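December 7, 2019

So the fruit finally got sorted! Gisela Lammers talked me into doing little boxes for the neighbors again this year, and I dragged out the white tablecloth with the grid — it wrinkles if you so much as look at it.
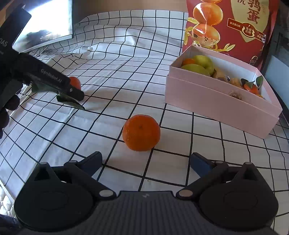 I always start with apples, then tuck the tangerines in wherever there's room. I like one with the leaf still on, it makes the whole thing look fresh from the tree (even when it came from the supermarket).

Bananas are trickier. They never fit, and they bruise everything. 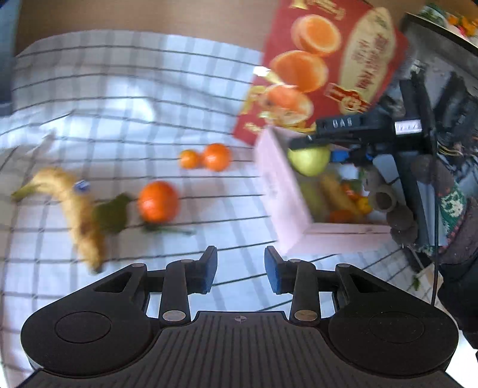
Anyway, any spotty ones go into banana bread, and I've got enough in the freezer to last till January.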